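## 3. Cups, mats and racks: the draining area in small kitchens
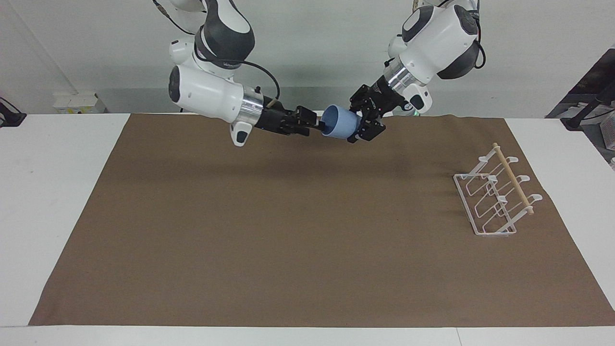
Last modified: January 19, 2018

**Figure 1.** Light blue plastic cup held sideways above a brown mat, with a white wire dish rack standing at an angle on the right side of the mat.

### 3.1 Scope of this section

The draining area is taken in this paper to mean the surface on which washed items are put down, the covering on that surface, and any stand or rack placed on it. The sink itself is left out, as are cupboards and shelves, both of which are treated in Section 4. A tea towel counts as part of the draining area when it lies flat and is used to receive items, and as a tool for drying when it is held in the hand. Several households used one towel for both purposes, and in those cases the use at the time of the visit was recorded.

The material comes from visits made to 27 households on the Gramine estate and from the written accounts which members of those households kept afterwards. The accounts come to 4000 lines in all. Quotations are given in English; where the original was in Cantonese, the translation is by Wai-kit Wan and was checked by Mei-kuen Tsang. Households are identified by number only.

### 3.2 The covering and its edge

Most kitchens on the estate have a work surface that was not designed to take standing water. A covering of some kind is therefore common, and the term used for it varies: "mat", "cloth", "the brown thing", "the board". For consistency the word mat is used here for any flat covering larger than the foot of the rack that stands on it. Figure 1 shows this arrangement in its simplest form, with a mat that covers most of a white tabletop and extends well beyond the rack.

The spare part of the mat proved to be of more interest than had been expected when the visits were planned. In the written accounts it is the place where items wait. A cup that has been rinsed but will be used again within the hour is put on the mat and not in the rack. So is a lid whose owner has not yet decided where it belongs. One participant (Household 14) wrote that the rack was "for things that are finished with" and the mat was "for things that are still going". Similar wording appears in the accounts of four other households, none of which had seen the first.

The edge of the mat was treated by most participants as a limit. Items were seldom left across it, even when there was free surface on the other side. When asked, participants spoke of drips, of marks left on the table, and in one case of an earlier tenancy in the Leung block where the surface had swollen along the front and the deposit had been kept. Households without a mat had no such limit, and their washed items were spread over a wider area and were more often moved to make room for cooking.

### 3.3 The position of the rack

It is usual in advice to householders to show the rack set square to the wall or to the edge of the counter. This was found in fewer than half of the kitchens visited. Racks were often turned, in some cases by a good deal, so that the long side ran slantwise across the surface, as it does in Figure 1. Participants did not generally describe this as a choice. The account from Household 9 is typical:

> It ends up like that. I put it straight when I wipe under it and by the evening it has gone round again.

Two causes can be suggested. The first is that a rack is pushed a little each time something is lowered into it, and always from the side on which the person stands. The second is that a turned rack brings one corner nearer to the hand. In kitchens where the sink was to the left of the draining area, racks had usually turned so that the near corner faced the sink. The number of kitchens is too small for this to be offered as more than an observation, and the position of the tap was not recorded on the first five visits.

Wire racks were the most common type, generally with a coating. The folding type sold under the name Bolach was found in several kitchens, and two participants complained that it would not stay open on a soft mat. Racks with a tray beneath were less liked than might be supposed. The tray had to be emptied, and where a mat was already in place the tray was thought to do the same work twice.

### 3.4 Plastic cups

Cups make up the largest group of items named in the accounts. Of the 131 entries in which a participant described some difficulty in putting an item down to drain, the majority concern cups, and plastic cups are mentioned more often than glass or china.

Three features of the plastic cup account for this. It is light, and a small knock from a neighbouring plate is enough to move it. It is usually tapered, so that when turned upside down over a wire it may settle at a slant. Its rim is often wider than the gap between two wires and narrower than the gap between three, a point made at some length in the account from Household 22, which includes measurements.

Participants dealt with the matter in different ways. Some set the cup mouth downwards on the mat, where it stands well but where the air inside it cannot change. Others laid it on its side in the rack, between plates if there were any. A cup on its side drains slowly if the mouth is level and hardly at all if the mouth is tipped up, and those who preferred this method mentioned turning the cup again later. A third group dried plastic cups by hand at once and did not put them in the rack.

The interior of the cup is hard to judge by eye. Even with a pale cup the inside lies in shadow when the mouth is turned to the side, and several participants said that they relied on touch, running a finger round the base before putting the cup away. The entries for February in the Flirimo diaries, which were kept by the same households for a separate study of laundry, contain a few remarks of the same kind about vacuum flasks. These have not been included in the totals.

### 3.5 Shared use

In households with more than one adult, disagreement about the draining area was reported mainly in terms of what might be left there overnight. Plates were accepted by nearly all. Opinion on cups was divided, and pans were often to be dried and put away the same evening. Where such rules existed they were seldom spoken of until broken. The accounts do not show that a larger rack reduced disagreement, and in Household 3 the purchase of one was followed by its removal to the balcony, where it was in use for seedlings at the time of the second visit.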